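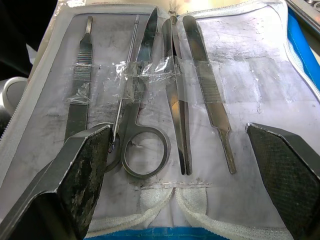

Session 5: Teaching the instrument task by remote control

Read this before your lab slot. The task is the same for every group: take an instrument from the case or pad, move it to the steel tray, and set it down flat. You drive both arms yourself, and the robot records joint positions, gripper opening and all camera views as you go.

Before recording
Run the Fendodel startup script and wait for both arms to reach home. Open and close each gripper twice. If one lags, tell Noura Issa and don't record.

During the demonstration
Move at a steady pace. Long pauses end up in the data, and the trained policy will copy them. Approach thin items like probes and forceps from above, close slowly, and lift straight up before you move sideways. Ring handles are easier to grip but they tend to swing.

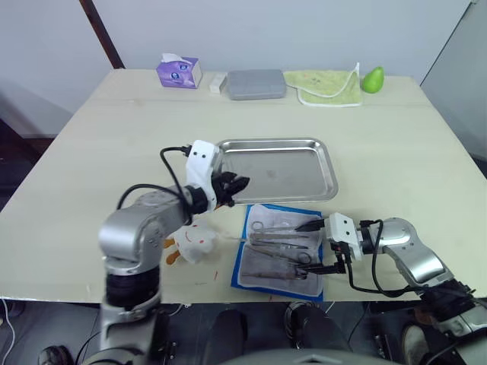 Use the arm nearer the instrument for the pick. Keep the other one clear unless you need it to steady something – two grippers in a small space block the wrist views. A missed grasp followed by a clean second try is worth keeping. A collision is not, so mark that one as failed.

How much data
The class set has 400 demonstrations so far. Each group adds 29. Regula Eberhard's section trained on a smaller set in October and had most of its trouble with the release, so open the gripper fully before you back away.

Label each file with your group number and the instrument name. Uploads go to the Wellwood folder by 5 p.m.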